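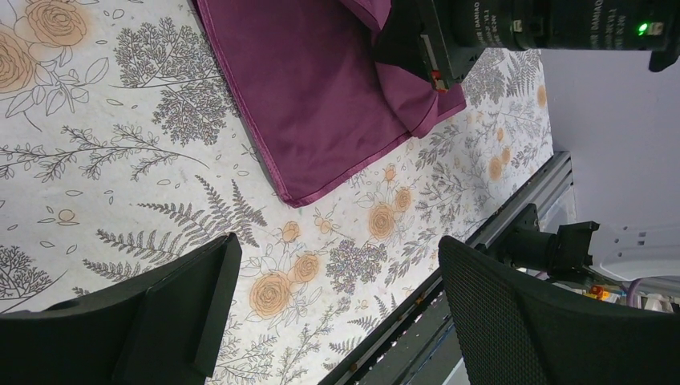
4. 布カバー「Usum」のたたみ方と保管

この章では、付属の布カバーを外したあとのたたみ方、しまい方、次に使うときの広げ方を説明します。洗い方については第5章を参照してください。

4.1 作業の前に

Usumの布カバーは一辺900 mmの正方形で、四辺に縫い返しがあります。たたむときは、この縫い返しの線を目安にして角を合わせます。薄手で滑りやすいため、硬くつるつるした天板の上では形が決まりにくいことがあります。テーブルクロスを掛けたままの食卓など、少し摩擦のある平らな面で作業してください。

用意するもの
・布カバーを半分に折って置ける広さの平らな台
・付属の保管袋（Gustent）
・乾いた柔らかい布

台の上の食器、筆記具、花瓶などは先に片付けておきます。テーブルクロスにしわがあると布カバーにもしわが移ります。手のひらで外側に向けて伸ばしておいてください。

注意：湿ったままの布カバーをたたまないでください。色移りやにおいの原因になります。特に濃い色（プラム、ネイビー）を白や生成りのテーブルクロスの上に置くときは、縫い目の部分まで乾いていることを指で触って確かめてください。

注意：指輪や腕時計は外してください。縫い返しの糸に引っ掛かると、糸が引きつれて元に戻りません。

4.2 角を持ち上げる

1. 布カバーを台の上に置き、裏面を上にして大まかに広げます。このとき端まできれいに伸ばす必要はありません。

2. タグの付いた辺を手前に向けます。タグを切り取ってある場合は、縫い返しの幅が広いほうの辺を手前にします。

3. 手前の角をひとつ選び、縫い返しが重なっているところを親指と人差し指でつまみます。つまむのは角の先端です。布の中ほどをつかむと、折り線が斜めにずれます。

4. つまんだ角をゆっくり持ち上げ、布の重みで大きなしわが落ちるのを待ちます。振ったり、はたいたりしないでください。

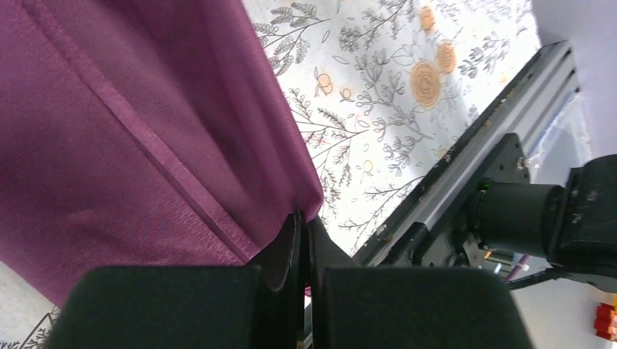

図4-1　布の角をつまんだ状態

5. 縫い目の線がねじれていないかを見ます。線が途中で裏返っているときは、いったん台に下ろし、反対の手で線に沿ってなぞりながら直します。

補足：角がつまみにくいときは、角の内側に反対の手の指を一本差し込み、布を少し浮かせてからつまみます。爪を立てないでください。

4.3 四つ折りにする

1. つまんだ角を向かい側の辺の角まで運び、二つの角を重ねて下ろします。布は台の上をこすらせず、少し浮かせて運びます。

2. 隣の角も同じように重ねます。これで布カバーは横長の二つ折りになります。

3. 折り目を中央から左右に向かってなでます。空気が残って膨らんだところは、開いている辺のほうへ押し出してください。

4. 右側の二枚の角をまとめて持ち、左側の角に重ねます。布が二枚重なっているので、上の一枚だけを持ち上げないように、指先で厚みを確かめてから動かします。

5. 四つの縫い返しが一か所に集まります。ずれが指の幅より小さければ、そのままで差し支えありません。大きくずれている場合は、手順4の前に戻してやり直します。

布が途中で束になってしまったときは、無理に引っ張らず、縁の部分をつまんで静かに持ち上げます。下端が台から離れる高さまで上げると、縦のひだがほどけやすくなります。

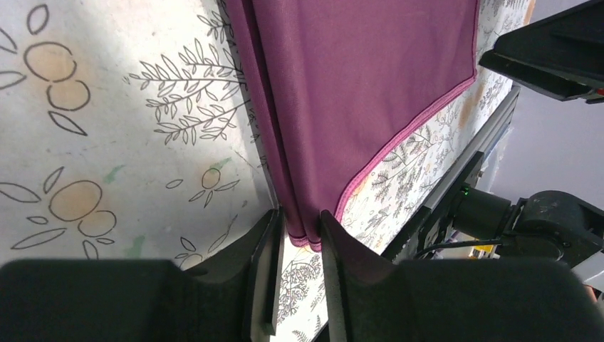
ひだが残る場合は、持つ位置を縁に沿って少しずつずらし、同じ動作を繰り返してください。それでも形が整わないときは、4.2の手順1から広げ直したほうが早く済みます。

注意：ひだを取るために蒸気アイロンを当てるときは、必ずテーブルクロスから別の場所に移してください。アイロンの温度は第5章の表に従います。

4.4 保管袋に入れる

1. 四つ折りにした布カバーを、さらに三つに折ります。折り返しが厚くなるので、強く押さえつけないでください。

2. 縫い返しのそろった辺を袋の奥に向けて入れます。逆向きに入れると、取り出すときに角が袋の口に引っ掛かります。

3. 袋の口を閉じる前に、中の空気を軽く抜きます。圧縮袋は使わないでください。

4. 袋の窓に色名の札を差し込みます。

保管袋一つに入れられる布カバーは一枚です。袋を重ねて置く場合は、上に載せる物の重さを合計1000 g以内にしてください。布カバー本体の重さは、袋を除いて300 gです。

保管場所は、直射日光の当たらない、風通しのよい引き出しまたは棚が適しています。窓際の棚に置くと、袋の窓に面した部分だけ色があせることがあります。暖房器具からは50 cm以上離してください。防虫剤を使うときは一種類に限り、布に直接触れない位置に置きます。

4.5 長期保管のとき

長く使わない場合は、年に一度、6月を目安に袋から出して広げ、折り目の位置を変えてたたみ直してください。同じ折り目のまま置いておくと、筋が残りやすくなります。筋が付いた布カバーは、広げた状態で一晩置いてから使います。

広げたときに次のような状態が見られたら、使用をやめて販売店に相談してください。
・縫い返しの糸がほつれ、布の端が出ている
・折り目に沿って布が薄くなっている
・乾いた柔らかい布でこすると、色が付く

4.6 次に使うとき

1. 袋から取り出し、台の中央に置きます。

2. たたんだときと逆の順に、一折りずつ開きます。端を持って一気に振り広げると、縁が近くの物に当たることがあります。

3. 二つ折りまで戻したら、上の一枚の角をつまみ、向かい側へ開きます。

4. 表面を上にして、手のひらで中央から外に向けて整えます。

5. 家具に掛ける場合は、タグのある辺を後ろ側にして掛けます。Cundano型の台に取り付けるときは、先に後ろの二つの角を留め、そのあと手前を留めてください。

補足：角留めの部品は布カバーとは別の小袋に入っています。紛失した場合の注文方法は巻末に記載しています。

本章の改訂：2018-12-26
編集：Heiðrún Hjaltested（Brøndum　取扱説明書担当）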